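Tudham Evening Classes > Home Skills > Setting Up a Kitchen > Handout 4

Last updated: June

Handout 4: Hanging up the everyday utensils
June, by Yolandi Mofokeng

Welcome back, everyone, and thank you for putting up with the chairs last time. We got as far as the bottom of the pan cupboard, and several of you stayed behind to ask about the drawer, you know the one, where the ladle jams against the masher and the whole thing refuses to open until you've got your hand in sideways and said something you wouldn't say in front of your mother. So this week is all about getting the long tools out of that drawer and onto a stand, and I've put rather more in the notes than we'll have time for on Sunday. Please do read to the end if you can, as Elibariki Swai will be taking the second half and he'll assume you have.

Start by sorting

Tip the drawer out onto a tea towel. Make one heap of the things you have used in the past month and another of everything else. Be kind to yourself over this (I have a jelly mould I haven't touched in years and I'm not parting with it), but the second heap doesn't go on the stand. A stand is for the things you reach for with a hot pan in the other hand. For most households that will be a ladle, a turner, a slotted spoon or skimmer, a serving spoon and perhaps a masher or a pasta server. If your first heap is bigger than your stand, then choose by how often you use each thing and put the rest back in the drawer, where they'll have much more room now.
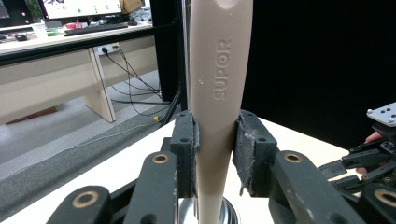

Handles matter more than people think when they're buying utensils, and they're what I'd like you to look at first, before you look at the working end. A tool that's going to hang needs a hole or a loop at the top, and it needs to be big enough to go over the hook without fiddling. The long beige plastic handle on the Supor one is a good sort to learn from, with its rounded hanging hole right at the top and the maker's name raised in the same colour as the rest. Raised lettering is pleasant enough, but do run a soft brush over anything like that when you wash up, and poke the brush through the hole as well. Grease is very fond of both places. If one of your tools has no hole, a loop of clean kitchen string tied tightly near the top will often do, though it won't work on a handle that tapers upwards.

Choosing a spot

Put the stand within an arm's reach of the hob but not beside the flame, and never where a sleeve would catch it on the way past. Rochelle Abernathy had hers behind the kettle for a whole winter and couldn't think why everything felt damp! Check that the base sits flat. Then look up, and make sure that the longest tool can be lifted clear of its hook without knocking a shelf or cupboard door.

Loading it

Wash and dry everything first, handles included. Hang the heaviest tool, then put the next heaviest on the opposite side, and carry on going back and forth like that. Leave the stand bare while you decide on the order, lay the tools out round it on the table, and pick them up one at a time. It feels slow, but you will only do it properly once, and after that your hands remember.
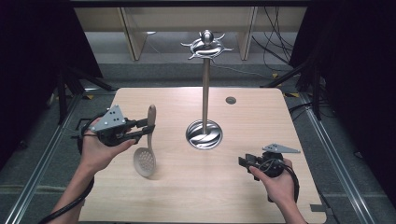
Fig. 2. Stainless-steel stand with its hooks still empty; slotted skimmer in the jaws of a black hand-held gripper.

Wide tools such as skimmers want a little space on either side, so give them their place before the narrow ones fill up the gaps. Turn the bowls of spoons and ladles the same way round if you can. Should the stand rock when you lift something off, you've too much weight on one side, and swapping two tools over usually cures it.

For next time

Please bring three utensils from home, one that you love, one that you never use and one whose handle annoys you. We start at 10 sharp. Jalen Castellanos has kindly offered to bring a spare stand for anybody who hasn't got one yet, and there will be tea.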